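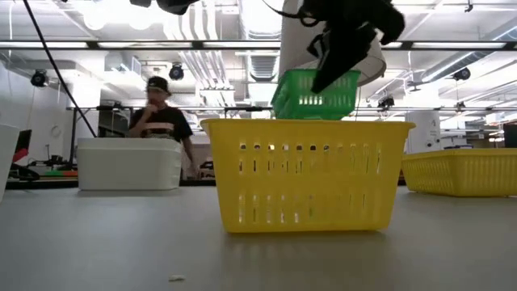 Última modificación de esta página: 11 de enero de 2021

Proyecto Honcombe — informe de avance para la fundación Nollus

En este período hemos trabajado casi solamente con cestas y recipientes de plástico. En el plan anterior figuraban también las prendas dobladas, pero esa parte queda aplazada hasta marzo, como acordamos con Rasley.

La tarea es fácil de explicar: tomar una cesta, levantarla y dejarla en otro punto de la mesa. Una persona lo hace sin pensar. Para la pinza, las paredes con ranuras son una dificultad, porque el dedo puede entrar en un hueco cuando debería apoyarse en el borde. Las cestas amarilla y verde de la mesa tienen esas ranuras y por eso las usamos mucho.

Hemos registrado 289 intentos. En 200 de ellos la cesta llegó a su sitio sin ayuda. De los restantes, la mayor parte falló en el agarre, y unos pocos al soltar: la cesta quedaba enganchada en el dedo y se volcaba. El método de Yeh para elegir el punto de agarre mejoró los resultados con las cestas altas — con las bajas no vemos todavía una diferencia clara.

A la pregunta de la fundación, si la máquina puede ya ordenar una tienda pequeña o una cocina, debemos responder que no. Puede repetir un movimiento conocido, con objetos separados entre sí. Con cestas apiladas trabaja demasiado despacio y necesita una persona cerca.

Gastos: quedan pendientes 2 facturas de material. Solicitamos permiso para pasar aproximadamente 200 euros de la partida de viajes a la compra de dedos de repuesto.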